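Larkerwood Guest House
Room and Common Area Safety Checklist – January walk-through
Inspected by: Siiri Liepiņa
Copy to: Efua Baidoo, front office
Rooms on the list: 11

Marks used: OK, FIX (within two weeks), NOW (before the next guest), N/A

1. Exits and hallways

1.1 Front and rear exits open from inside without a key – OK
1.2 Hallways clear, full width – FIX
Comment: Luggage rack outside Room 4 narrows the hall. Move it to the alcove by the linen closet. Same comment as last time.
1.3 Exit signs lit – OK
1.4 Emergency lights come on with test button – NOW
Comment: Unit on the back stairs went out after a few seconds. Battery ordered from Sarpong, part 392. Christos Moschos to install. Keep the back stair lamp on overnight until then.
1.5 Stair rails tight – OK
Comment: Top bracket on the main stairs was loose in the fall and is still holding.

2. Smoke and carbon monoxide alarms

2.1 Smoke alarm in every guest room, tested – FIX
Comment: All sounded. Room 7 is past the replace-by date on the back of the unit. Rooms 2 and 9 have no date I can read, so replace those as well.
2.2 Carbon monoxide alarm outside the boiler room and on each sleeping floor – OK
2.3 Test log filled in – FIX
Comment: Blank for two months. Kwesi Tsikata says the tests were done. They need to be written down when they are done.

3. Guest rooms: electrical

3.1 Outlets and cover plates sound, no cracks or scorch marks – NOW
Comment: Cracked plate in Room 3, left of the dresser. Outlet taped over and the room held back until it is changed.
3.2 Bathroom outlets trip and reset – OK
3.3 No extension cords in permanent use – FIX
Comment: Room 6 has one running behind the armchair to the floor lamp. Take out the cord and put the lamp on the window side.
3.4 Lamp cords not pinched or under rugs – OK
3.5 Portable heaters – N/A
Comment: None supplied. One found in the storage closet and tagged for disposal.
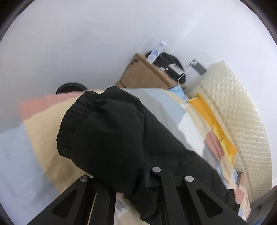
3.6 Beds and bedding kept off outlets and heat sources – FIX
Comment: Bed position was the most common problem this time. Housekeeping pulls the frames out to vacuum and they go back wherever they land. Where there is a wall outlet beyond the bed, as with the pastel patchwork quilt, small things left at the far edge of the covers are the ones to watch, and they should be picked up when the bed is made. Leave a hand's width between mattress and wall. Esperanza Mahmoud will put tape marks on the floor for the bed legs in Rooms 1, 5 and 8.
3.7 Electric blankets – N/A
Comment: Removed from all rooms last winter. Please do not bring them back out if guests ask. Extra wool blankets are on the second shelf of the linen closet.

4. Windows and heating

4.1 Bedroom windows open fully and stay up – FIX
Comment: Room 10 sticks halfway. Painted shut on one side. Room 5 opens but will not stay up.
4.2 Blind cords secured – OK
4.3 Radiator covers firmly attached – OK
4.4 Radiator valves turn – FIX
Comment: Room 8 valve is stiff. Do not force it. Clordale will look at it when they come for the boiler.

5. Kitchen and laundry

5.1 Extinguisher mounted, gauge in the green – OK
5.2 Hood filters clean – FIX
Comment: Greasy at the back edge. Efua has the degreaser on order.
5.3 Dryer lint trap and vent hose clear – NOW
Comment: Trap was clean but the hose was packed behind the machine. Cleared during the inspection. Hose is crushed where it meets the wall and needs a rigid elbow. No drying overnight until that is in.
5.4 Cleaning products in labeled containers – FIX
Comment: One spray bottle with no label under the laundry sink. Emptied and thrown out.

6. Outside

6.1 Steps and ramp treated for ice – OK
6.2 Grit bin at least half full – OK
6.3 House number readable from the street – FIX
Comment: The 2 in 625 has slipped sideways. An ambulance crew would probably work it out, but it needs one screw.

Items marked NOW: 1.4, 3.1, 5.3
Room 3 stays closed until I have seen the new cover plate. Christos can text me when it is on. Everything marked FIX goes on the Jandar work sheet under the item number used here.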